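最后更新:四月

换季收鞋这件事,我拖了两个星期。拖的理由很充分:鞋柜在玄关,每天进门出门都看得见它,看着看着就觉得它本来就该长这样,门关不严,底下露出半截鞋带,像吃面没吃完。

终于动手是一个晚上九点多,起因是我要找一双雨鞋,结果掉出来一只冬天的棉拖,正中脚背。

先说柜子。柜子是搬来那年在 Drernley 买的,标价 1,580,店员说能放一家人的鞋。我现在很想知道他说的是哪一家人。隔板一共就那么几层,高度还是固定的,放短靴嫌矮,放平底鞋又浪费半层空气。说明书上的示意图里,每层整整齐齐摆着两双浅口皮鞋,柜顶还有一盆绿植。我家柜顶是钥匙、快递小票、一把不知道开什么的锁,绿植去年就不在了。

收鞋的办法我试过好几种。最早是留着原装鞋盒,盒子比鞋占地方,放弃。后来买 Mirno 的透明抽屉盒,200 块一组,拼起来像便利店冰柜,确实好看,好看了一个多月。毛病在于那个小门要用指甲抠开,早上赶着出门的人没有这种耐心,于是鞋都脱在盒子前面,盒子里面空着,等于花钱给地板加了一道背景墙。现在我用的是最土的布袋,冬鞋刷干净,晾一晚,塞上旧报纸,装袋,袋口贴张纸条写明里面是什么。纸条很重要。前年我没贴,十一月把每个袋子都拆了一遍,顺便温习了自己乱花钱的历史。

大人的鞋好办,脚不会再长了。磨破的扔,没破但三年没穿的,拿在手里犹豫一会儿,再放回去。我知道网上都说要扔,我也知道那双在 Sorkville 买的尖头鞋走不到路口就要脱,可它花了我 705 块,起码得让它在柜子里住回本。

难办的是小孩的鞋。小孩的鞋有个规律,旧得最慢的那双,小得最快。天天踩水坑的那双球鞋又脏又皱,偏偏还大半码,能再战一季;过年穿了一回的漂亮小皮鞋,拿出来一试,脚后跟已经进不去了。我把能穿的摆一排,小了的摆一排,鞋的主人路过,把两排重新混在一起,说小了的那双也能穿,并当场单脚蹦到厨房作为证明。

擦鞋倒是这里面最解压的一段。我拿的是 Pan 的那种白色海绵,沾点温水,鞋边蹭一蹭就行,浅色的尤其见效。镂空的凉鞋费劲一些,洞多,每个洞的边都能藏泥,得卷一截湿巾伸进去转。魔术贴要用旧牙刷逆着刷,去年刷下来的东西里有沙子、线头、猫毛。我们家没有养猫。

弄到快十一点,柜门总算能关上了,关的时候要稍微抬一下右边那扇。送人的装了一袋,靠在门口,按照以往的经验,它会在那里靠到夏天。雨鞋没有找到。

剩下凉鞋还没归位,反正天再热一点就要穿,先放桌上吧。

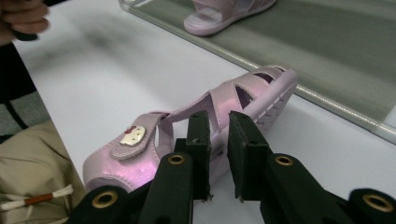 粉色凉鞋,镂空款,搭带上有一只戴红蝴蝶结的 Hello Kitty。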